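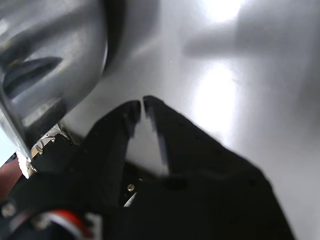 **Draft site rule 6: gripper inspection and cable checks before handling trials**

**Sulby_Safety** (moderator)
Members are invited to comment on the draft below before it is adopted at the Namow and Sulby sites. Comments close at the end of May.

> 6.1 Before each session the operator shall inspect both fingers for cracks, looseness and foreign matter, including the gap between them.
> 6.2 Visible screws on the gripper housing and its bracket shall be checked by hand. Any screw that turns shall be reported and the gripper withdrawn from use.
> 6.3 Cables near the gripper shall be secured so that they cannot touch the work surface at any point of travel.
> 6.4 The full inspection shall be repeated every 300 cycles.

**bench_four**
I support 6.1 and 6.2 as written. I would ask that 6.3 also cover insulation. A cable may be well secured and still be worn through where it passes over a metal edge.

**Namow_Ops**
We object to 6.4. Our trials on reflective metal items run at 200 cycles in a morning, and the interval would fall part way through a run. Stopping there means homing the arm again and repeating the calibration, which takes 20 minutes. We propose inspection at the start and end of each run, whatever its length.

**stunditz_lab**
With respect to the previous member, a run has no upper limit in the current rules. At Stunditz we have had runs left going all day. A fixed number is easier to audit.

**Namow_Ops**
Then the rule should limit the length of a run. That is a separate matter and should be dealt with under rule 4.

**antoniuk_qa**
Antoniuk already applies a similar rule and the wording may be of use: "at the end of each run, and in any case before 300 cycles have been completed". It leaves the operator free to choose a convenient stopping point.

I would also raise glare. Glossy white worktops return a strong reflection under ceiling lights, and small debris on them is easily missed. We require a hand lamp held low to the surface.

**bench_four**
Agreed on the lamp. Is it to be mandatory or advisory?

**Sulby_Safety** (moderator)
Advisory for the present. Clause 6.4 will be redrafted using the Antoniuk wording, and insulation will be added to 6.3. The objection from Namow is recorded and remains open.

**Namow_Ops**
Noted. We can accept the new 6.4 for single-shift work. We maintain the objection for overnight trials and will submit separate text.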